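Murwood: a dataset card for small-shop process control

Hi, and thanks for opening this. Murwood is a set of measurements and defect notes from a machining line, put together so people can practice control charts, capability studies and all the other bread-and-butter quality work on numbers that came off real parts. I got tired of teaching with the same textbook tables where everything is tidy and the bad point is always the last one. These numbers are messier, and I like them better for it!

What's in it

There are 2638 rows, one per measured part. The parts are turned steel bushings, made on two lathes in the Olach shop. Everything lives in one comma-separated file called parts.csv, with a second, smaller file, stops.csv, that lists every time a lathe was stopped and the operator's reason for it (tool change, coolant, bar feed, lunch, and the ever popular "other").

Columns in parts.csv:

part_id - a running number, no gaps
lathe - A or B
shift - early or late
bore_mm - inside diameter, from an air gauge
od_mm - outside diameter, from a bench micrometer
length_mm - overall length, same micrometer
tool_age - parts cut since the last insert change
defect - a short code, blank if the part was fine
note - free text, usually blank

Columns in stops.csv:

lathe, after_part, reason, minutes

The after_part value matches part_id, so you can join the two files and see what a stop did to the next few bores. I'd start there if you only have an afternoon. Lathe B in particular comes back from a long stop running small, and then wanders up as it warms.

How the measurements were made

Bore was measured on every part. Length and outside diameter were measured on every part on the early shift and every fifth part on the late shift, so expect plenty of blanks in those two columns. Please don't fill them with zeros. I did that once in a hurry and spent an evening wondering why my process had fallen off a cliff.

The air gauge was checked against a master ring at the start of each shift. Part-way through, at part_id 1318, the master ring was swapped for a newer one, and there's a small shift in bore_mm right at that point. I've left it in. If your chart flags it, good, your chart is working. If you want to take it out, split the data there and center each half on its own mean.

We also ran a gauge study, with 27 bushings measured over and over by different operators. That's in gauge.csv and it stands on its own.

Known problems

The defect codes changed names during the run. Early rows use BR for burr and later ones use BUR. Same thing.

The note column has typos, abbreviations and a few remarks about the radio. I removed anything that could point to a person and left the rest.

476 rows have no tool_age, all of them from lathe A, where the counter was unplugged and stayed that way for longer than I'd like to admit. You can rebuild some of it from the insert changes in stops.csv, but the first stretch is gone for good.

Bore readings are rounded to the nearest micron by the gauge. On a short stretch of parts you'll see the rounding in a histogram, so use wider bins than you think you need. 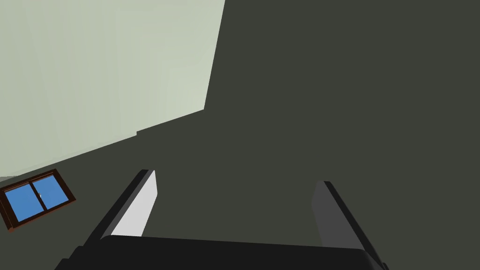
Getting started

Unpack the archive, keep the three files in the same folder, and open them in whatever you use. A plain spreadsheet is fine. For people who like scripts, the Hurnero folder has the little chart maker I use in class - run it with the name of a column and it gives you an individuals chart and a moving range chart for each lathe. It needs no setup beyond a recent Python, and it skips blanks by itself.

A few things I've had students try:

Chart bore_mm for lathe A on its own, then both lathes together, and argue over which one is honest.

Work out capability before and after the ring swap.

Plot bore_mm against tool_age and pick a tool change interval you'd be willing to defend to the person paying for inserts.

Versions

1.0 - first release
1.1 - fixed the late shift labels, which were swapped on lathe B
1.2 - added gauge.csv

The next one will probably add surface finish readings from the Mac Giolla line, if I can get the old tester to talk to my laptop.

License and credit

Use it for teaching, homework, blog posts, whatever you like, and change it as you need to. If you pass it on, keep this file with it and say which version you used. Corrections are very welcome (especially for the stop reasons), and the easiest way to send one is to open an issue with the part_id in the title.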